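J'aime les petites machines, et c'est pourquoi leurs pannes me chagrinent un peu. Jeudi, le bras vert s'est figé en pleine course, pince ouverte, tournée vers le milieu de la table, où attendait le rover avec son citron. Pas de casse — mais pas de message d'erreur non plus.
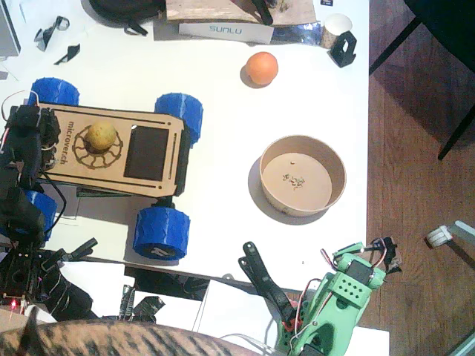
Le silence, voilà la faute

Mon ami Krešimir Matić accuse le servo, et il a sans doute raison. Moi, j'en veux surtout au logiciel, qui affichait « prêt » pendant que nous approchions les mains, confiants comme des enfants. Une machine qui s'arrête devrait d'abord le dire, même mal. 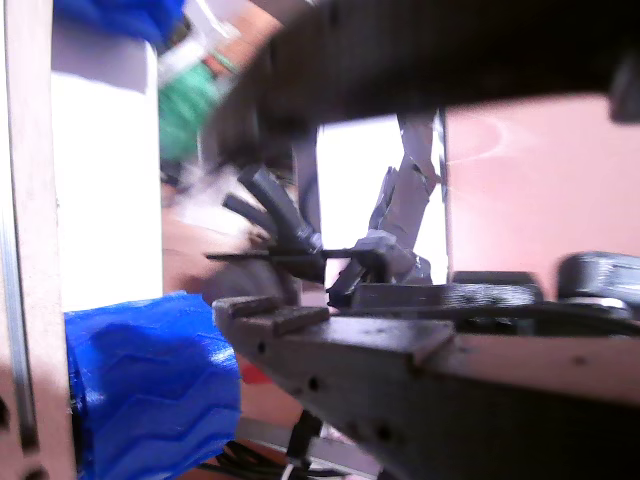 La pince et la tige noire, près d'une roue bleue.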